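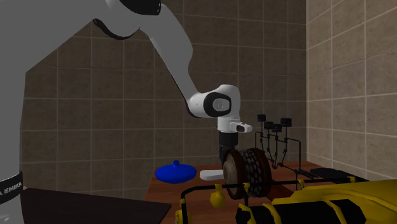
Wooden tabletop in a small room with tiled walls

Table Questions I Get All the Time

Updated Wednesday, June 29, 2022

I've been fixing up wooden tables in my garage in Nollthorpe for years now, and people write to me with the same handful of worries (which I love, keep them coming!). I've put my answers on one page so you don't have to wait for me to check my email.

Oil or varnish?
I'm an oil person. Varnish takes more abuse, sure, but when it chips you're usually looking at sanding the whole top, and with oil I can fix one bad spot on a Sunday morning and go have lunch. If you have small kids and lots of glitter glue in your life, go with varnish and don't feel bad.

How many coats of oil?
Four on bare wood, thin ones, with a night between each. Wipe off everything that's still sitting on the surface after the time on the can. Sticky tables are almost always tables that didn't get wiped.

There's a white ring where somebody put a mug. Is it ruined?
Nope! White rings tend to sit in the finish. Try a soft cloth and a little plain mayonnaise, leave it for a couple of hours, and wipe it off. I know how that sounds. Dark rings are another matter – those have gone down into the wood and you'll probably have to sand.

What grit do I start with?
Depends on the top. For an old finish in bad shape I start at 80, then 120, then 180, and stop there. A reader once told me he goes all the way to 2,000 and his table looked like glass, but the oil hardly soaked in. Always go with the grain, and vacuum between grits.

Can I put an oiled table in a bathroom or laundry room?
You can, if you run the fan and mop up puddles. Keep it an inch or so off the wall so air gets behind it. Expect to re-oil more often than you would in a dining room.

My top has a crack that opens every winter. Should I fill it?
Please wait! Wood shrinks when the heat comes on, and if you pack that crack in November the filler has nowhere to go come summer. I asked Sadao Onishi, who taught me most of what I know, and he said to loosen the screws underneath first and see if it settles down. It did on mine.

What do I do with the oily rags?
Lay them flat outside, one layer, till they're stiff and dry. Never wad them up in the trash, they can catch fire all by themselves.

Do you take on repairs?
Small tables only, and you'd have to bring it to me. I can't lift like I used to – and my garage door sticks.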